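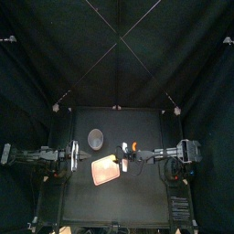
Dark curtain at the back and both sides of a dark grey table.

The Pillwood blackout curtain is sold by the metre with a taped heading, in two weights. I bought the heavier one in April for a rented room in Flamutstead that faces a street lamp, and have had it up long enough to judge most of it.

Construction first. The cloth is a close polyester weave with an acrylic coating on the reverse. The side hems are double turned and lock-stitched. The bottom hem is deep enough to take a weight cord, though none is supplied. On one of my two panels the heading tape had been sewn slightly off parallel, so it hung low at one end until I unpicked the last section and stitched it again by hand.

Light control is good. With a phone lux meter taped to the inside of the cloth I read zero with the lamp on, and the same in afternoon sun. What does get in comes round the edges, and this depends on the track. A plain pole leaves a bright strip at the top. I changed to the Utent ceiling track with returned ends, and the strip went. Allow for the returns when ordering width, as the Pillwood calculator leaves them out.

Fullness matters more than the leaflet suggests. It recommends one and a half times the track length. At that ratio the folds are shallow and the join in the middle gapes when a window is open. Twice the track length is better, but the load goes up with it, and the track needs fixing into joists or proper anchors - not the plugs in the packet.

Washing is the weak point. The label allows a cool wash, line dry, no spin. I washed one panel and the coating creased along every fold. A cool iron on the face side removed most of this. I would vacuum them in place and leave it there.

The Masanja lining, hung behind an ordinary curtain on the same hooks, costs less and blocks nearly as much. It is noisier to draw and smelled of solvent for 14 days. For a bedroom I would still pay for the Pillwood. For a box room the Masanja is enough.

Rating: four out of five. One point off for the heading tape.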